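그릇장 정리하는 날, 사진첩

Nyarko 공유부엌 / 1월의 기록

공유부엌 그릇장을 비웠습니다. 정확히 말하면 문이 안 닫혀서 비웠습니다. 작년 여름까지만 해도 손바닥으로 한 번 밀면 닫혔고, 가을에는 어깨로 밀어야 했고, 새해가 되니 어깨로도 안 되더군요. 문을 고치자는 의견과 그릇을 줄이자는 의견이 맞섰는데, 문 고치는 값을 물어본 다음 날 의견이 하나로 모였습니다.

날짜는 2019년 1월 28일로 잡았습니다. 오겠다고 한 사람과 온 사람의 명단이 꽤 다릅니다만 여기에 적지는 않겠습니다. 본인들은 알 겁니다.

이 페이지는 그날 나온 그릇들을 모아 둔 곳입니다. 찾아가실 분은 아래 글을 읽고 분류표 이름을 적어 보내 주세요. 분류표는 독일에서 와 계신 프라우케 콜하제(Frauke Kohlhase) 씨가 만들었고, 표 제목이 그냥 Index입니다. 한글 제목을 붙이자고 했더니 그러면 파일 이름을 바꿔야 한다고 하셔서 그대로 두었습니다. 파일 이름을 바꾸는 게 그렇게 어려운 일인지는 저도 모릅니다.

1. 밥공기

짝이 맞는 것끼리 포개 놓고 보니 짝이 맞는 것이 별로 없었습니다. 같은 파란 줄인 줄 알았던 공기들이 햇빛 아래서는 전부 다른 파랑이더군요. 십 년 넘게 한 벌이라고 믿고 밥을 퍼 온 셈입니다. 굽이 닳은 것은 식탁을 긁으니 화분 받침으로 보냈습니다. 화분은 아직 없습니다.

2. 국그릇

뚜껑만 남은 것이 많습니다. 국그릇 본체가 어디로 갔는지는 이번에도 밝혀지지 않았습니다. 뚜껑은 버리지 말자는 쪽이 우세했습니다. 언젠가 본체가 돌아왔을 때 미안하지 않겠느냐는 논리였는데, 듣고 보니 또 그럴듯해서 서랍 한 칸을 통째로 내주었습니다. 서랍을 비우려고 모인 날이었습니다.

3. 머그

머그는 왜 늘어나기만 할까요. 산 사람은 없는데 행사 때마다 새끼를 칩니다. Gelludier 로고가 박힌 머그가 제일 많습니다. 지금은 없어진 동네 찻집인데, 문을 닫을 때 재고를 전부 우리에게 주고 갔습니다. 그때는 고마웠습니다. 손잡이가 작아서 손가락 하나 반이 들어갑니다. 반이 들어간 손가락은 뜨거운 쪽에 닿습니다. 필요하신 분은 제발 가져가 주세요. 답장도 필요 없습니다.

4. 글자 있는 접시와 꽃무늬

이날의 주인공입니다. 커다란 흰 접시에 한자가 시원하게 박혀 있고, 테두리는 짙은 청록색, 그 안쪽으로 가느다란 붉은 선이 한 줄 돌아갑니다. 음식을 담으면 글자가 안 보이고, 글자를 보려면 음식을 못 담습니다. 그래서 다들 예쁘다고만 하고 정작 상에는 올린 적이 없습니다. 전이라도 한번 부쳐서 올려 보자는 말이 몇 해째 나오고 있습니다.
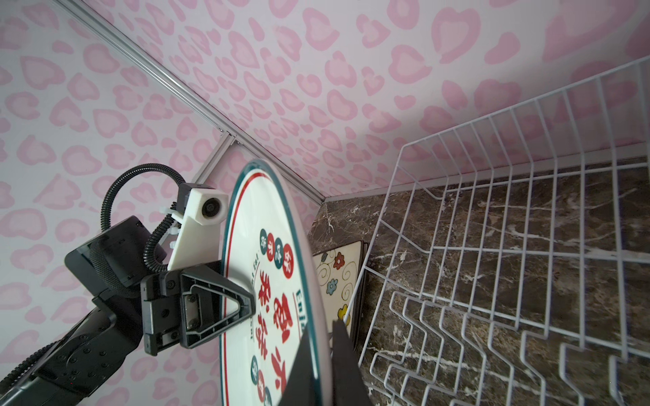

흰 철사 건조대 옆의 한자 접시. 뒤에 꽃무늬가 살짝 보입니다.

뒤에 기대어 선 크림색 꽃무늬에 대해서는 논쟁이 있었습니다. 타일이냐 쟁반이냐. 케르스틴 헬비히(Kerstin Hellwig) 씨는 쟁반이라고 하고, 저는 타일이라고 합니다. 쟁반이라면 컵을 올려야 하고 타일이라면 벽에 붙여야 하는데, 우리는 둘 다 하지 않고 세워만 두고 있으니 어느 쪽이든 당장은 손해 볼 사람이 없습니다. Index에는 '꽃'이라고만 올라가 있습니다. 빨강, 파랑, 노랑 꽃에 짙은 덩굴이 감긴 그림이고, 저는 마음에 듭니다. 나눔 대상 아닙니다. 문의하지 마세요.

5. 건조대

흰 철사를 지그재그로 구부려서 접시를 세우게 만든 물건입니다. 위의 사진에서는 비어 있는데, 우리 부엌에서 이 건조대가 비어 있는 모습은 상당히 귀합니다. 평소에는 접시 말고도 온갖 것이 꽂혀 있습니다. 도마, 냄비 뚜껑, 한번은 전기요금 고지서. 조리대가 짙은 갈색 대리석 무늬라 흰 철사가 또렷하게 보이는 건 좋은데, 같은 이유로 밥풀도 또렷하게 보입니다. 쓰신 분이 닦고 가시면 됩니다. 무슨 말인지 아실 겁니다.

6. 유리그릇

여름에 냉면과 화채를 담는 그릇들입니다. 1월에 꺼내 놓으니 보기만 해도 손이 시려서 가장 먼저 신문지에 싸서 높은 칸으로 올렸습니다. 6월이 되면 다시 내려야 하는데, 높은 칸에 손이 닿는 분이 그때 이사를 가신다고 합니다. 축하드립니다. 가시기 전에 그릇 좀 내려 주세요.

7. 출처를 알 수 없는 것

구멍이 뚫린 국자 비슷한 것, 국자 비슷한 것을 거는 고리 비슷한 것, 바닥에 Zorkley라고 찍힌 뚜껑 달린 통. 통은 잠금쇠가 워낙 단단해서 둘이 붙잡고 당겨야 열렸습니다. 안에는 똑같은 통이 하나 더 들어 있었습니다. 그것도 둘이서 열었고, 안에는 고무줄이 있었습니다. 고무줄은 잘 쓰고 있습니다.

8. 이 빠진 것들

이가 나간 그릇은 나눔하지 않습니다. 입술 다치면 서로 곤란합니다. 깨진 그릇은 두꺼운 종이에 싸서 따로 모았고, 봉투 겉에 '깨진 그릇'이라고 크게 썼습니다. 다음 날 누가 그 봉투 위에 귤껍질을 올려놓았던데, 글씨를 더 크게 쓸 걸 그랬습니다.

찾아가시는 방법

나눔 그릇은 현관 옆 선반에 15일 동안 둡니다. 가져가실 때 Index 출력본에 이름을 적고 해당 칸에 줄을 그어 주세요. 프라우케 씨는 자를 대고 긋는 것을 선호하십니다. 자는 선반에 매달아 두었습니다. 자는 나눔 품목이 아닙니다.

포장용 신문지는 넉넉합니다. 상자는 모자라니 장바구니를 들고 오시고, 큰 접시를 가져가실 분은 바닥이 평평한 가방이 좋습니다. 4번 한자 접시는 전을 부쳐서 한 번 올려 본 다음에 내놓을지 정하기로 했습니다. 전 부칠 분을 구합니다. 반죽과 기름은 부엌에서 대고, 뒤집개는 그릇장 맨 아래 칸에 있습니다.

그릇장 문은 닫힙니다. 살짝 들면서 밀어야 합니다.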